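## 4. Adding a person to the register

This section covers creating a new life entry in Waltico, from the blank record to the point where it goes to an editor. Changing an entry that has already been published is covered in section 5. You need a contributor login. If you can see the register but the **New person** button is gray, your account is read-only, and Danai Dimitriou can change that for you.

### 4.1 Before you start

Search first. Many people in the Traluvero register were entered under a birth name, a stage name, or a spelling that changed after they moved countries. Search at least these:

- the name the person is best known by
- the name on the birth record
- the surname alone, with the birth year
- the surname of any adoptive or foster family

Accents are ignored in search, so "Abilio" finds "Abílio". Hyphens are not ignored. Search double surnames both with and without the hyphen.

**Caution:** If you find a record marked *Stub*, do not create a new one. Open the stub and fill it in. Two records for the same person can be merged only by an editor, and the notes on the second record are lost in the merge.

### 4.2 Create the record

1. From the main screen, choose **People**, then **New person**.
2. Enter the family name and given names in full, as they stood at birth. Leave nicknames out of these fields.
3. Under **Known as**, enter the name the public used. This becomes the title of the entry.
4. Under **Other names**, add any remaining names, one per line. Mark each as *married*, *adoptive*, *pen*, *stage* or *other*.
5. Press **Save draft**. Waltico gives the record a number and shows it at the top right.

Write the number down or copy it into your notes. Drafts don't appear in search, and the quickest way back to one is to type its number in the **Go to** box. Entry 748, used in the rest of this section, is the record for the theater director Abílio Azevedo.

**Note:** If the birth name is unknown, type the best-known name in the name fields and check **Birth name not established**. Do not type "unknown" in a name field. It will be sorted under U.

### 4.3 Birth and parents

1. Open the **Birth** tab.
2. Enter the date as far as you know it. A year alone is accepted. So is a month and year, for example a person known only to have been born in September of a given year.
3. Choose how the date is known: *certificate*, *church record*, *own statement*, *family statement* or *press*.
4. Enter the place using the name it had at the time. Waltico adds the modern name by itself if the place is in its list.
5. Add parents. Each parent has a **Role** menu with the choices *birth*, *adoptive*, *foster*, *step* and *guardian*.

A person may have any number of parents, and a parent may hold more than one role. In entry 748 the grandmother is listed as *guardian* and appears a second time in the family table as a grandparent. Both lines are correct and neither should be deleted.

If one parent isn't named in the records, leave the line out. An empty parent line prints as a blank in the published entry.

**Caution:** Waltico does not check whether a parent is living. If you believe one is, check **May be living** next to the name. The name is then hidden from public view until an editor releases it.

### 4.4 Education and working life

Each school, job, office or role goes on its own line in the **Career** tab. Put them in any order. Waltico sorts them by starting year.

1. Press **Add line**.
2. Choose a type: *school*, *training*, *employment*, *elected office*, *performance* or *publication*.
3. Enter the name of the institution or work.
4. Enter the start and end years. If the person left early, choose **Left without completing** and leave the end year as the year they left.
5. Attach at least one source to the line (see 4.6).

For performers and directors, don't try to list every production. Pick those the written entry mentions. The full list, if you have one, can be uploaded under **Attachments** as a separate file.

For people who held elected office, enter each term separately, even when the terms follow one another. The district often changed between them.

### 4.5 Honors and awards

Honors have their own tab and shouldn't be typed under **Career**. The tab works from a fixed list of orders, medals and prizes.

1. Open **Honors** and press **Add**.
2. Start typing the name of the award and pick it from the list.
3. Choose the grade. If a person was first given a lower grade and later a higher one in the same order, enter both, each with its year.
4. Choose a status: *received*, *declined*, *returned* or *withdrawn*.
5. Under **Letters**, choose whether the letters should follow the person's name in the title. Only the highest grade in an order is shown.

If the award isn't in the list, press **Request new award** and give the full name, the awarding body and a link or a printed source. Younes Shehata looks after the list. You can go on with the rest of the record in the meantime, and the honor will be added to it when the request is approved.

**Note:** Nominations are not honors. If a nomination matters to the story, put it in the written entry.

### 4.6 Sources

Every line in **Birth**, **Career** and **Honors** needs at least one source. The written entry needs at least 2, and they must come from different publishers.

To attach a source:

1. Click the paper clip at the end of the line.
2. Search the source library by title or author. Use what is already there if you can.
3. If it isn't there, choose **New source** and fill in author, title, publisher, year and page.
4. Add the page number for this particular fact, even when the source as a whole is short.

Obituaries are accepted for dates of death and surviving family. For anything in childhood, look for a second source. Interviews given by the person count as *own statement* and can be used, but the entry must say so.

Where two sources disagree, attach both and press **Flag conflict**. A small box opens for a comment. One or two sentences will do: what each source says, and which you have followed.

### 4.7 Write the entry

The written entry goes in the **Text** tab. The limit is 600 words. The counter under the box turns red when you go over, and the record can't be submitted until it is black again.

- Begin with the full birth name and the place of birth.
- Keep to the past tense for the dead and the present tense for the living.
- Use the surname alone after the first mention. If the person changed surname, use the later one throughout.
- Leave out praise unless it is quoted and sourced.
- Don't repeat the list of honors. Mention one only if something came of it.

To link to another person in the register, type two at signs followed by the record number, with no space. For example, @@1423 links to Horácio Sequeira, who trained at the same drama school as Azevedo. The link shows the name once the record is saved. If it still shows the number, that record is a draft and the link will start working when it is published.

### 4.8 Submit

1. Press **Check record**. Missing sources, empty dates and broken links are listed on the left.
2. Click each item to go to the field concerned.
3. When the list is clear, press **Submit**.

The record is locked while an editor has it. If you spot a mistake after submitting, add a comment and the editor will correct it or send the record back. Tiago Meireles handles stage and screen entries. All other fields go to Danai Dimitriou.

Records sent back appear under **My drafts** with a yellow mark. Editor comments are beside the fields they refer to. Answer each one, even with a single word, before you submit again.
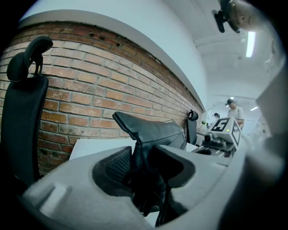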